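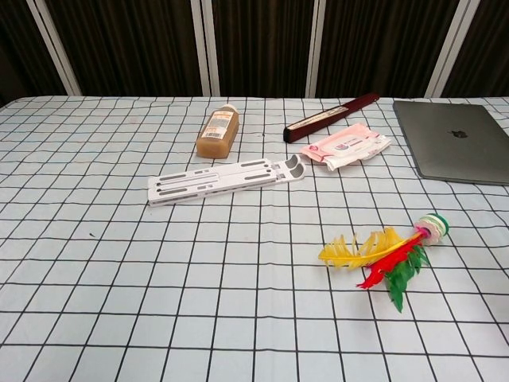

4.2 Support plane and object masks

The planner needs two things from perception before it can propose a grasp: a support plane and one mask per object. In the first version of Flasari we fitted the plane by RANSAC on the raw point cloud. The fit was stable on plain tabletops, but on patterned cloth the depth values followed the print, and the plane tilted by as much as 4 degrees between runs on the same layout.

We now fit the plane in two passes. The first pass uses a coarse cloud with 8 mm voxels and keeps only points whose normals agree with the gravity vector. The second pass refits on the full cloud inside that region, with points near strong image edges given a lower weight. Small ripples in the cloth are treated as noise and are not modeled.

Masks come from the Skarkell segmenter, run without class labels. Its main failure on our layouts was splitting. Objects with several strongly colored parts, such as the feathered shuttlecock in Figure 3, were often returned as two or three segments. Long slotted objects such as the folded laptop stand had the opposite problem: the cloth pattern and the slots were confused, and parts of the stand were lost. We merge neighboring segments when they share a border longer than 14 pixels and their heights above the plane overlap. Segments that contain no points above the plane are dropped.

Figure 3. A layout on the grid cloth. The bottle, laptop stand, wet wipes, laptop, long narrow box and shuttlecock are all passed to the segmenter without names.

The merge rule was tuned by Chie Morikawa on 40 layouts that are not used in the evaluation. It has one known weakness. Two touching objects of similar height are joined into one mask, and the planner then places its grasp near the seam. We leave this case to the replanning step in Section 4.3, which asks for a new view when the predicted grasp width is larger than the gripper opening.

All perception code runs as a single node in Planine, and masks are published together with the plane they were computed against.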